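Clunska open lab, quick notes

Got there late, missed the intro. Coffee was gone. Straight to the planning group on the second floor, the Leone team. Everything runs in sim this year, kitchen tasks only, no hardware till March.

First screen was the fridge. Drawers are the hard part apparently: the planner has to treat a half open drawer as both a goal and an obstacle, and the old version kept choosing paths through it. New one rebuilds the collision map every 40 ms. I asked what happens if the door moves mid-plan. Long pause, then "it replans". OK.

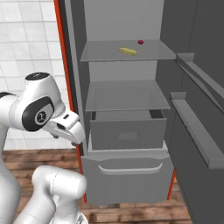 Gripper near the fridge drawers, Leone planning demo.

Next desk, same kitchen, the island. Perception people here. Small object on a plate, pose estimate from depth only, no color. They log every grasp attempt in a tool called Pladulard, basically a timeline with scrubbing, joint torques underneath. Best thing I saw all day tbh. You can jump to the exact tick where the planner gave up and rerun from there with diffrent settings. 49 saved runs in the list, most tagged "timeout".

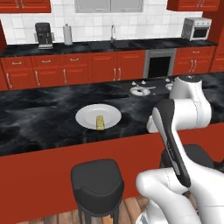 Octavio Apaza thought the timeouts came from the IK solver and had little to do with perception, and said he would cap it at 5 retries and log the seed every time. Wrote that down for our own stack.

Skipped the Mundberg talk, room was full. Slides promised by email, nothing yet.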